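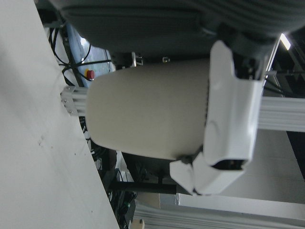
Slide 1. White flat surface, metal bracket and beige housing.

Speaker notes: Managing Shared Work Surfaces in Multi-Tenant Buildings
Presented by Eleni Kos, Office of Facilities Standards, Radonjić Building Authority
Monday, August 3, 2020

Opening (allow four minutes)

Good morning, and thank you to the Sorkent regional office for arranging the session. My remarks concern the cleaning and care of surfaces used by more than one tenant. They follow the revised standard that was circulated to building managers in May. Copies are available from Todor Mujić in the records section. Please hold questions on lease language until the end, when Zoia Bondarchuk will join me.

The standard covers counters, benches, tables and fixed shelving. It does not cover floors, elevators or restrooms, which remain under the existing custodial agreement.

[Pause for late arrivals. Advance slide.]

Why the standard was revised

The previous text assigned every surface to the tenant named on the floor plan. In the Demis building, 105 of the surfaces reviewed had no tenant named at all. A further group had two or more. Custodial staff were left to decide for themselves, and their decisions differed from shift to shift.

The review also found that product labels were being read in different ways. One crew sprayed and wiped at once. Another left the product in place for the full contact time on the label. Both crews recorded the work as complete. The log sheet had a single check box, so a supervisor could not tell the two apart.

[Refer to handout, page 2. Do not read the table aloud.]

Responsibility under the new text

Each surface is now placed in one of two classes. Class A surfaces are cleaned by the building. Class B surfaces are cleaned by the tenant, and the building inspects them monthly. Where a tenant's equipment stands on a Class A surface, custodial staff clean up to the equipment and stop. They do not lift, unplug or shift it. A tenant who wants the area beneath cleaned must clear it before the evening shift and note this on the door card.

Vasilis Živković has asked me to stress the door card. Verbal requests made to individual staff members will no longer be accepted.

Choice of product

Managers should use only products on the approved list. Abrasive powders have been removed from the list for all light-colored laminates and painted surfaces. Dry dusting has also been removed. A damp microfiber cloth, folded and turned to a clean face for each surface, is the required method for routine work. Used cloths go into the marked bag and may not be rinsed in tenant sinks.

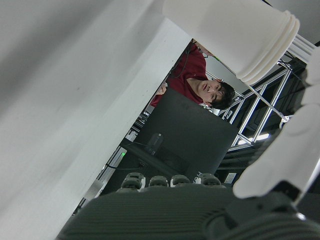 Inspection and records

Inspections take place in daylight where possible, with the inspector viewing the surface from a low angle. Staining, chips and lifted edges are entered separately from soil, as they are referred to maintenance and do not count against the cleaning score.

The Furkeck annex completed 304 inspections during the trial period, of which 295 were closed without a second visit. The remaining nine were held open for repairs. Costel Tomić prepared these figures and can supply the sheets on request.

[If time is short, omit the next paragraph.]

Some managers have asked whether a score of 100 is expected. It is not. The standard sets no target score for the first year. Scores will be used to set staffing levels and to schedule resurfacing.

Questions

Invite Ms. Bondarchuk to the front. Repeat each question into the microphone before answering. Questions about individual tenants should be taken in writing. Sign-in sheets are to be returned to the table by the east door.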